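4.2 Belts and trousers

Of the chores in the Werow set, the belt task is our favourite. A person does it half asleep at 7 a.m., yet it asks a machine to handle two very different materials at once. Jeans hold a fold and forgive a clumsy pull. A belt slides, twists and springs back. 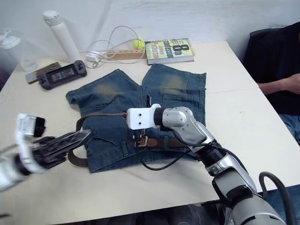 Figure 3. The belt task on the shared bench.

One reader of our draft, from Floresska, objected that a chore nobody times at home is a poor yardstick, and asked for shirts instead. We kept the belt. Shirts are well covered by Jotley, and we wanted a job where both arms have to cooperate from start to finish.

We ran 100 trials with the Yimer controller and allowed nearly 300 seconds for each.
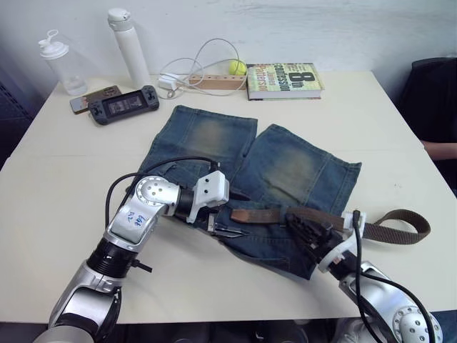 Trials were scored by stage, so a run that stalled late still earned credit for its early work. We think this is fairer — and far more useful to anyone choosing what to fix next.
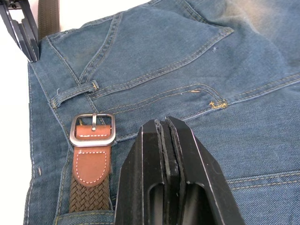 Grasp planning was the part we most enjoyed working on. Belt ends vary a great deal, and a planner tuned for one can be hopeless on the next. With a stitched leather tab on a braided strap, the gripper has a smooth piece and a woven piece to choose between, and we left that choice to the controller.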